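Itholm's 'Dukport' keeps the guitars low and the drums close

893 shares | 7 comments

Itholm recorded its second album in 9 days, most of it live in one room. The songs are short and the singing stays near a murmur. "Meireles" is the best of them, a slow waltz with an organ part that takes over by the second verse.

The long closing track is weaker. It repeats one riff until the band stops playing. 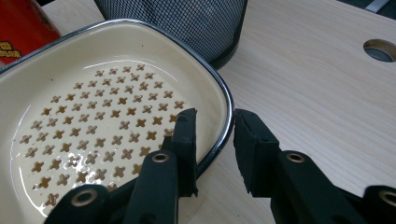 Jundov goes back to tape

The trio's new EP has more hiss than its last one and better tunes. The bass is loud throughout, and the opener could pass for an old soul single. The band starts touring in May.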